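Write the Rules Before the Laundry

By Elvira Rengifo

Most of the argument about rules for household robots is about the finished machine. How hard may it push, who pays if it breaks a lamp, can it be left alone with a toddler. Those are fair questions. I think the ones that come earlier matter as much, and they get very little attention. They concern how the machine learns to do a chore in the first place.

Cloth is a good case. A box has the same shape every time you reach for it. A jacket doesn't. Teaching a robot to handle clothes takes a large number of recordings of people doing it with hand-held grippers, and more and more of that is done in ordinary bedrooms, on ordinary beds. I spent part of April reading the recording rules of three outfits that do this. Lenihan's ran to 66 pages. Dergate's fit on one sheet. Vodmont had a checklist of the kind you tape inside a cabinet door.

The long one was the weakest. It gave 11 pages to file names and one line to the home: "Operators should respect the space." That isn't a rule. You can't check it, and you can't tell a new hire when she has broken it.

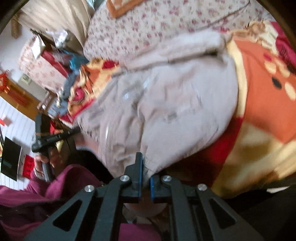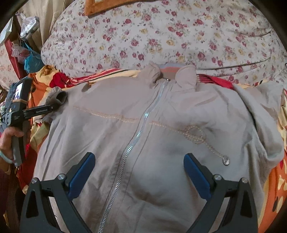
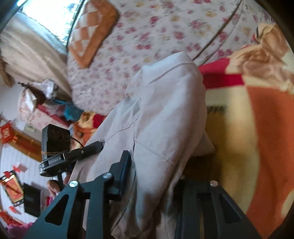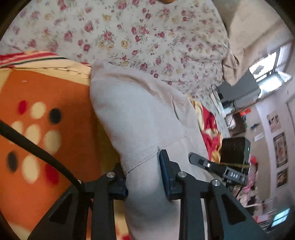 Clothes handling with hand-held grippers, on a bed in a furnished room.

My first proposal is that the room stays as the household keeps it. Some written procedures ask for a plain sheet and a cleared background. Meenakshi Kaimal, who audited 3,943 recordings for Stosau, told me that 296 came from beds stripped for the purpose, and she would have left every one of them out. A robot that has only met plain sheets has not been prepared for a printed one.

My second is that consent should cover the room as well as the person. A wall can say a good deal about a family. The householder should see the recordings before they leave the house and should be able to strike any of them without giving a reason. Nidia Huaranga, who schedules home sessions, objects that this adds an hour to each visit. I believe her. Pay for the hour.

Third, mark the failures and keep them. A dropped sleeve is useful information, and the person holding the gripper shouldn't lose money over it. Any pay scheme that counts only clean folds will get you rushed work and a false picture of how hard the job is. One operator I spoke with had a target of 700 a week, successes only. She had stopped picking up anything with a hood.

Last, keep it short. Dergate's sheet leaves out consent almost entirely and I've told them so, but everyone there could repeat what was on it. I'd take that sheet, add four lines on the household's rights, and send it out tomorrow.

Hortensia Agudelo has argued to me that all this should wait for a proper standard. Standards take years, and the recordings being made now will still be in use when one arrives. Any firm that wants to can change its own sheet this month.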